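Workshop notebook, back room
Thu 26 August

Long one today, get a coffee.

So I finally made a start on the clothes. For anyone reading this who hasn't been in since the spring: we have the practice bedroom made up at last, and the question for this month is how to sort and fold a mixed pile when the only big flat surface you have is the bed. Sarita Kashyap has been after me to write down what I do as I do it, and she's right, my notes from last time were two words and a coffee ring.

Sorting, first go

I dumped the whole Lodhi bag on the bed and went at it the way I do at home, which is to say badly. I pick up whatever is on top, fold it, put it down, and five minutes later there are so many little stacks that I can't find a place to fold the next thing. I got stuck at the foot end with a sweater in my hands and nowhere to lay it.

Second go went better. I didn't fold a thing until everything was sorted, and I sorted by how it folds instead of by what it is. So:

Pile one, things that fold flat and stay flat. T-shirts, pillowcases, the thin cotton pants.

Pile two, thick things that want to spring back open. Sweaters, fleece, anything padded. These go nearest the wall so they can flop over without taking the other piles down with them.

Pile three, everything long. Trousers, scarves, the one bathrobe. I keep wanting to put the scarves with pile one and it is a mistake every time, they slither.

Socks and underwear go straight in a tub and I deal with them sitting down.

That took 46 minutes for the whole bag, sorting and folding together, and I was hunting for things a good part of it. I'd like to get it down but I'm not going to race. Last December I raced and the folds were so sloppy that the drawer wouldn't shut.

Dark stuff

I have a complaint about dark clothes and I'm putting it here so I stop muttering it at people. Black on black on a pile is impossible to read. You grab what you think is one sweater and you come up with a sweater and half of something else. I tried turning on the second lamp, which helped with navy (I can now tell navy from black, hooray) and did nothing for black against black.

What did help was laying something lighter or browner in between as I stacked. A ribbed brown piece across a black one shows you right away where one ends and the other starts, and the texture helps your fingers too. Twill has that slanted rib you can feel without looking. So from now on I'm alternating: dark, not dark, dark, not dark. It looks a bit silly and it breaks up my nice piles by type, but I found what I wanted much faster when I went back in.

One caution - don't use anything white and fuzzy as the in-between layer. I did that with the old bath mat and spent ages with the lint roller. The Haltora roller is nearly finished, by the way, and the refills in the cupboard are the wrong width.

Moving a stack in one piece

This is the part Sarita wanted the most detail on, so here goes.

Flat things travel well. You slide your hands under, lift, walk, put down. Soft bulky things don't, because the bottom of the bundle goes where it likes. I kept losing the lowest layer, especially when the lowest layer was a thin printed thing and the top was something big and heavy. The big thing bunches up, the small thing pokes out of the bottom, and by the time you get to the dresser it's on the floor.

Holding from both sides beats scooping from underneath. Squeeze in from left and right, low down, and get hold of the bottom layer as well as the top one before lifting. If you only catch the top you've made a handle for one item and the rest are passengers.

Also keep it to a small bundle. I tried five at once and it was a disaster. With 3 in hand I can still feel each of them, and if one starts to go I know which.

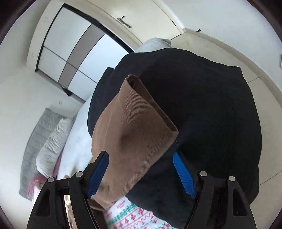
Black, brown and the winter print

The white one with the red and green pattern, little red snowflake-looking motifs and green zigzags, is my favorite thing in the bag and also the one I'd most like to see in its own drawer. It's the only holiday-looking print we have, it's easy to spot even when just a bit of it shows under a black heap, and so I've started using it as my marker. Wherever the snowflakes are, that's the bottom of the stack. Cheap trick, works great!

The brown ribbed piece is harder. Folded like a tube, it has an open end, and an open end catches on everything. My rule for now is that the folded edge goes to the outside of the pile and the open end goes in toward the middle. I forget this about half the time. When I forget, the next thing I put down slides inside it and I end up with a brown sleeve full of T-shirt.

The black one I've given up folding in thirds. It's too round and too soft. I fold it once, press the air out with my forearm, and let it be the soft lump on top. Sarita folds hers in thirds and then rolls it, and she says it keeps, so maybe I'm doing the thirds wrong. I'll ask her to show me.

Something about the bed

The white duvet is good for sorting because pretty much any color shows up on it, but it's too squashy to fold on. You press down to get a crease and the whole thing just sinks. I pulled the duvet tight and tucked it in at the foot and that was a little better. A board would be better still. We have the offcut from the Geltumness shelf, it's 50 cm on the short side, and if somebody would sand the corners I'd be very happy to use it. Please don't use it unsanded, I can already picture the snags.

The pillow gets in the way. I keep shoving it up against the grey quilted panel and by the end it's all creased. I don't really mind, but if we're going to have people in to look at the room, somebody should plump it first. (Me. It'll be me.)

I also found that I sort better standing on the long side than at the foot. I can reach the middle without leaning, and my back has been grateful all evening. The downside is that the wall side ends up as a kind of no-go zone where things get forgotten. I found two socks over there when I was sure I'd finished.

Hangers or drawers

We went round and round on this at lunch. I'm for drawers. Everything in this bag is soft and none of it minds a crease, and the rail in the closet is short. Sarita's for hanging at least the trousers, and she made the good point that twill marks at the knee if you stack heavy stuff on it. We settled on hanging the brown things and drawering the rest, and we'll see who's complaining in a month.

The Histetti hangers are fine, but they're slippery. If you put rubber bands around the ends, a knit stays put. Do both ends. I did one end only on the first few and the sweater slid off the side that didn't have one, very slowly, while I was looking right at it.

Labels

I put masking tape on the drawer fronts for now: FLAT, THICK, LONG, and one that says ??? for the bathrobe belt and a mitten. If you find the other mitten, it goes in ???.

Please write on the tape and not on the drawer. The pen by the door is permanent. I know this from experience and so does the top drawer.

To do next time

Sand the board, or talk someone into sanding it.

Lint roller refills, the narrow ones.

Try the whole bag again with alternating dark and light from the start, and write down the time.

Get Sarita to show me the rolling thing with the black one, and see if it survives being carried to the dresser.

Wash the bath mat on its own. On its own!

Look for a tub with a lid for the socks. The open one is fine until you bump it, and I bump it a lot.

Added later: I went back in before locking up and did one more small batch, just the thick pile. It went fine until the fleece with the zipper. The zipper has to be done up all the way before you fold or the front goes wavy and you can't get the sides to meet. I'm writing it here because I've now discovered it three separate times. Fleece is on the chair, zipped, if anybody wants to put it away.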